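Hastis opens orders for Favance two-arm packing cell

JURNEVBERG, November -- Hastis has opened orders for Favance, a bench-mounted packing cell with two robotic arms. It handles small cartons that are moved between a work surface and an open bin. Each arm carries a lattice-frame gripper and can be programmed separately or as one of a pair.

The cell is rated for cartons up to 149 mm long. Changeover to a new carton size is done from the control panel and takes 20 minutes.
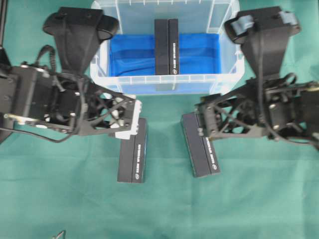
Favance grippers at two black cartons on a cloth-covered bench, with a third carton upright in a lined clear bin.

"Most of our customers run short batches on a bench they already own," said Tõnu Baranauskienė, product manager at Hastis. "They asked for a cell that fits that bench and takes their existing bins."

Favance weighs 88 kg without the bench and runs on a standard single-phase supply. Replacement fingertip pads are sold in sets under part number 1865. Installation and operator training are handled by Reisinger, which also holds spare parts -- cables, brackets and pads -- at its Jurnevberg depot.

Orders are taken through Reisinger. Phone support is open from 8 a.m., Monday through Friday.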